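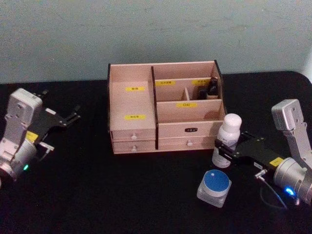
Organizador de sobremesa de madera clara, con cajones y compartimentos etiquetados en amarillo

Inicio | La asociación | Actas | Talleres | Biblioteca | Contacto

Acta de la reunión ordinaria de la junta – agosto

Asociación de Papel y Encuadernación Naria

Asistentes: Nives Villa (presidencia), Natalina Gentile (secretaría), Remo Valentini, Settimio Bassi.
Excusa su ausencia: Osvaldo Melis, que envía sus comentarios por escrito.
Hora de inicio: 18.30
Lugar: sala de lectura de la sede.

1. Aprobación del acta anterior

Natalina Gentile lee los acuerdos de la reunión de julio. Remo Valentini pide que conste que la compra de la cizalla quedó aplazada y no rechazada, como figuraba en el borrador. Se corrige la frase y el acta se aprueba por unanimidad.

2. Material de escritorio y etiquetado

El mostrador de préstamo acumula desde primavera fichas, sellos, lápices y plegaderas en cajas de zapatos. Settimio Bassi propone pasar todo a organizadores de sobremesa con cajones, de manera que el material pequeño esté siempre a la vista de quien atiende. Se acuerda que cada compartimento lleve etiqueta y que las etiquetas se escriban a máquina.

Nives Villa pregunta dónde irán los sellos de fecha. Se decide que en un cajón aparte, con el tampón, y que la llave del armario siga colgada donde está.

Osvaldo Melis, en su escrito, pide que no se guarden cúteres en compartimentos abiertos durante los talleres infantiles. Se acepta. Los cúteres pasan al armario metálico del fondo.

3. Talleres de otoño

Remo Valentini presenta el calendario provisional. Habrá tres talleres: encuadernación japonesa, papel al engrudo y reparación básica de lomos. El de reparación se repite respecto al año pasado porque quedó gente en lista de espera. Los otros dos son nuevos.

El taller de papel al engrudo lo impartirá Natalina Gentile. Necesita mesas protegidas, cubetas y un sitio donde tender las hojas. Settimio Bassi recuerda que las cuerdas del patio no sirven si llueve y que el año pasado hubo que entrar las hojas a toda prisa por el pasillo. Se acuerda tender dentro, en la sala pequeña, y retirar antes la mesa de los periódicos.

Sobre la cuota de los talleres hay dos opiniones. Remo Valentini es partidario de mantener la misma para socios y no socios, por sencillez. Nives Villa prefiere una reducción para los socios, que ya pagan la cuota anual. Tras debatirlo se vota la segunda opción, con tres votos a favor y el de Remo Valentini en contra.

La inscripción se abrirá en septiembre, en el mostrador y por correo. No se reservarán plazas por teléfono.

4. Proveedores de papel y cartón

Se han recibido ofertas de Fomby y de Kodier. La de Fomby es más barata en cartón gris, pero exige un pedido mínimo de seis paquetes y la sede no tiene dónde guardarlos en plano. La de Kodier admite pedidos sueltos y entrega en cinco días.

Settimio Bassi ha visto las muestras de ambos y encuentra el cartón de Kodier algo más blando en los cantos. Para los talleres lo considera suficiente. Natalina Gentile añade que para las tapas de los libros de la biblioteca convendría seguir con el cartón actual hasta que se acabe.

Acuerdo: pedir a Kodier el material de otoño y volver a consultar a Fomby por la tela de encuadernar, cuyo precio no aparece en la oferta. Se encarga Settimio Bassi.

5. Fondo Bošković

La familia Bošković ha confirmado por carta la donación de los cuadernos de taller y de las muestras de papel jaspeado. Falta firmar el documento de entrega. Nives Villa lo ha revisado y propone un solo cambio: que la asociación pueda prestar las muestras para exposiciones sin pedir permiso cada vez, avisando a la familia después.

Se habla de la conservación. Los cuadernos están en buen estado, salvo dos con las tapas sueltas. Las muestras vienen pegadas en álbumes con un adhesivo que amarillea – Remo Valentini cree que es goma arábiga, Natalina Gentile lo duda. No se despegará ninguna hasta tener una opinión externa.

El inventario lo hará Osvaldo Melis, que ya se ofreció en su escrito. Pide que se le reserve la mesa grande por las tardes y que nadie mueva los álbumes entre una sesión y otra. Se le concede.

6. Horario de la sede

Durante agosto se mantiene el horario reducido. Settimio Bassi informa de que el cartel de la puerta sigue anunciando el horario de invierno y de que ha habido quejas. Natalina Gentile lo cambiará al terminar la reunión.

Se plantea abrir una mañana más a partir de octubre. No hay acuerdo sobre quién la cubriría y el punto queda pendiente para la próxima reunión.

7. Ruegos y preguntas

Remo Valentini ruega que se devuelvan a su sitio las prensas pequeñas después de usarlas. Dos de ellas aparecieron en el almacén con el husillo sin engrasar.

Nives Villa pregunta por el libro de firmas de la última exposición. Lo tiene Osvaldo Melis en casa y lo traerá cuando empiece el inventario.

Settimio Bassi pregunta si el boletín saldrá en papel. Sí, el de otoño, con tirada corta; los textos deben llegar a secretaría antes de que acabe el mes.

Sin más asuntos que tratar, se levanta la sesión a las 20.15.

La secretaria, Natalina Gentile
V.º B.º de la presidenta, Nives Villa

Entradas recientes
Acta de la reunión de julio
Normas de préstamo de prensas y telares
Cómo preparar engrudo para papel decorado
Horario de verano de la sede
Lista de espera del taller de reparación de lomos

Este sitio utiliza cookies propias para recordar sus preferencias de navegación. Si continúa navegando, acepta su uso. Aceptar | Más información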